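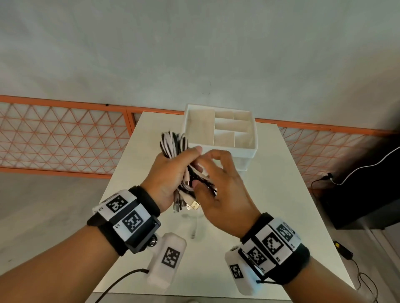

Categories: Equipment & Supplies > Cables and Chargers

Ticket 555
Site: Cloltby, Wilczyńska office
Status: Resolved, one follow-up open
Logged: 3 May 2025

Problem as reported

Charging cables in the shared organizer can't be taken out one at a time. Pulling on one brings up several others. Four tickets came in during April about phones and headsets that "won't charge at the front desk," and in each case the person had grabbed whatever cable came loose first. Two of those tickets were closed with a replacement cable from the supply order, which went into the same organizer afterward and got tangled with the rest.

Request is to untangle the lot, find out which cables are bad, and set up the organizer so it stays usable.

Initial check

Organizer itself is fine. Open tray on top with one big compartment and several small ones, drawers underneath. No cracks, and the drawers slide. The dividers are thin but still straight. No need to order a new one, so the purchase request in Tulico has been canceled.

The big compartment was the main trouble spot. People had been dropping cables in without winding them, or winding them loosely around their fingers and letting go. A loose coil opens up as soon as another cable lands on it, and the plug ends then work their way through the loops.

First attempt

Tried taking the cables out of the tray one at a time, starting with whichever was on top. Got a few short ones free, then hit a knot near the bottom and made it tighter by pulling. Stopped there.

Second attempt

Moved everything onto the table and worked on small bunches. For each bunch, found the connector ends first, brought them together, and held them while loosening the cord part with the other hand. With the plugs held still they can't hook on anything. It is slower to start but there was no more tightening.

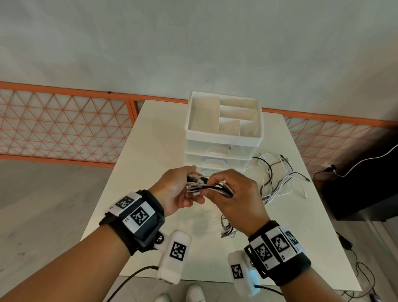
Metal plug ends on one side, cord on the other, before separating the small bundle.

Notes for whoever does this next time:

Don't yank. If a cable stops, let go and look for the loop that is holding it.

Push slack into the knot before you try to open it. Most of what looked like a knot was a plug that had gone through two or three loops.

Don't shake the pile. I tried it and it got worse.

Do the thin cables first if you can reach them. They slip through the thick ones, and the pile gets looser once they are out.

Third attempt (main pile)
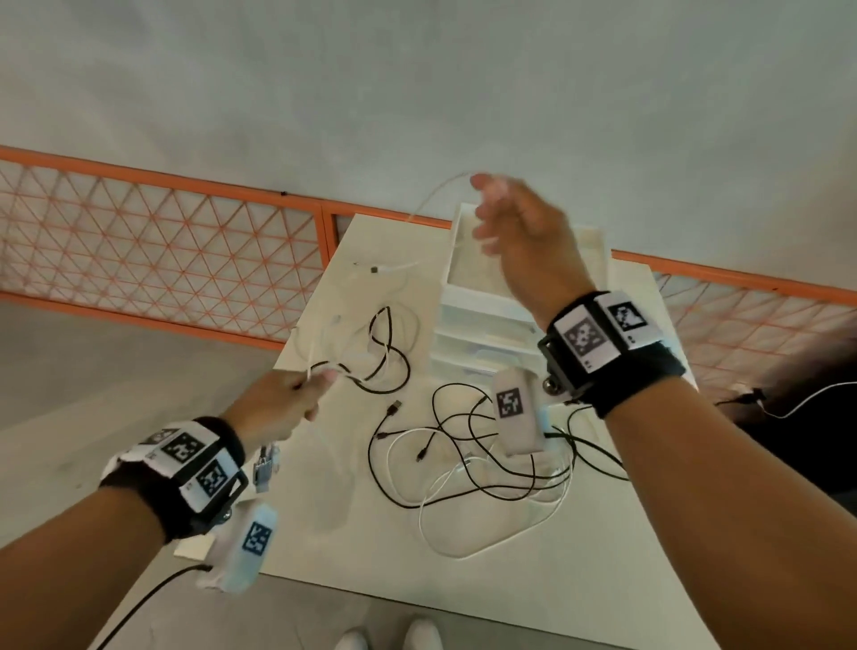 Cable color turned out to be no use as a way to sort. The request suggested pulling all the white ones and then all the black ones, and I started out that way. The trouble is that the two are crossed over each other all through the main pile, so following only one color means fighting the other the whole time. What did work was picking a single thin white cable, holding it low with one hand, and lifting a thin cable higher up with the other to see whether the pile moved. If a lot moved, I put it down and picked a different one. If only a little moved, that cable was close to free and could come out. I kept on like that, changing sides of the pile when one side got stuck, and left the thick cords for the end.

A few things that cost time:

One cord had a sticky patch, probably from an old label, and it clung to everything near it. Wiped with a damp cloth and dried before going on.

A couple of cables had been tied with twist ties that came half undone. The tie ends caught on other cords. All twist ties have been thrown out.

A power adapter had its cord run in with the charging cables. It doesn't belong in the organizer. Set aside, and it will go back to the equipment shelf.

Sorting by connector

Once the pile was loose enough to spread, I switched to gathering from the plug end. The connector decides what a cable is good for, and it is the part people look at when they come to borrow one. I pulled the ends over to one side of the table, took hold of several together, and followed each cord back to find out what it was caught on.
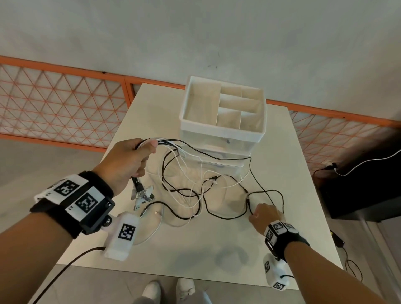

Working from the plug ends while the cords still run back to the organizer.

Anything that came free was laid out straight, off to the side, so it couldn't slide back in. I did not wind any of them until the testing was done.

Testing

Each cable was plugged into the Prirner tester with the same adapter and the same phone. Anything reading under 500 mA was marked as bad. Also marked as bad, whatever the reading:

- outer cover split so the inner wires show
- plug loose or bent
- charges only when held at an angle

The cables that failed are in a bag labeled DO NOT USE, going out with the next electronics recycling pickup. The replacements from the April tickets tested fine, so those two problems were bad cables and bad luck, and the front desk outlet has nothing wrong with it. No electrical work order needed.

One cable charged normally but would not carry data. It has a strip of tape near the plug that says CHARGE ONLY and has been kept.

Fix applied

Every good cable is now wound flat, over four fingers, and closed with a hook-and-loop strap. The strap goes around the middle of the coil with both ends tucked under it. Ends left hanging were the start of most of the tangles, as far as I can tell.

Layout:

Large compartment: long cables, coiled and strapped, standing on edge.
Small compartments: short cables, grouped by plug type.
Drawers: adapters that match the cables, spare straps, and anything that is rarely asked for.

A card is taped to the wall side of the organizer with the winding steps on it. It is short — wind, tuck, strap, put back in the same compartment.

Result

Checked by taking one cable from each compartment without looking. All came out alone. Put back, tried again later with different ones, same result.

Follow-up

1. Straps. There were enough for what is in the organizer today, but hardly any spare. Order another pack through Tulico under supplies, not equipment.

2. Someone at the Wilczyńska front desk asked for one long cable to be kept there permanently. No objection, but it should be labeled as theirs and left out of the shared stock.

3. Check the organizer again at the end of the month. If loose cables are back in the large compartment, consider moving the long ones to hooks on the inside of the supply closet door.

Items 1 and 2 are done. Item 3 stays open on this ticket.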